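**Dreritton hand unit, model 2204**

Hand-held gripper for showing a robot arm a task. You hold it, do the job, it records. No arm needed on the table while you teach. Two foam-faced fingers, brass-ringed holes in the mounts.

Good for small desk stuff: blocks, pens, holders. Start with one object and keep both fingers in view the whole time, teh software drops a take if it loses one. 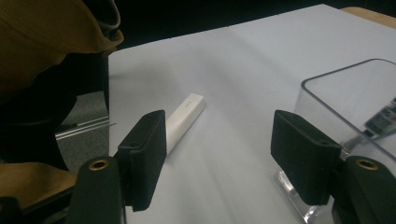

Meinrad Haslinger writes that he got usable grasps on the Condori arm after 49 takes, but only once he slowed down on the approach. Fast hands, bad data, he says.

Fair. Slow is better. Up to 61 takes fit on the card, then offload over Unport. Remote control mode (Ola pedal set, sold separately) uses the same fingers, so takes from both can go in one folder. Dont mix finger pads half way thru a set.

Clear plastic is harder than solid blocks. Do more takes, change the angle a bit each time.
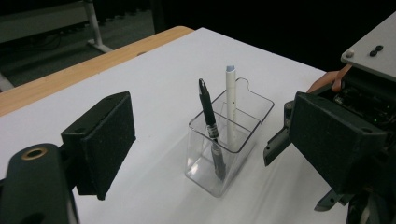
*Model 2204 with a two-compartment clear pen holder, two pens in.*

Spare pads: order no. 26. Next batch ships February. Cable included, charger not.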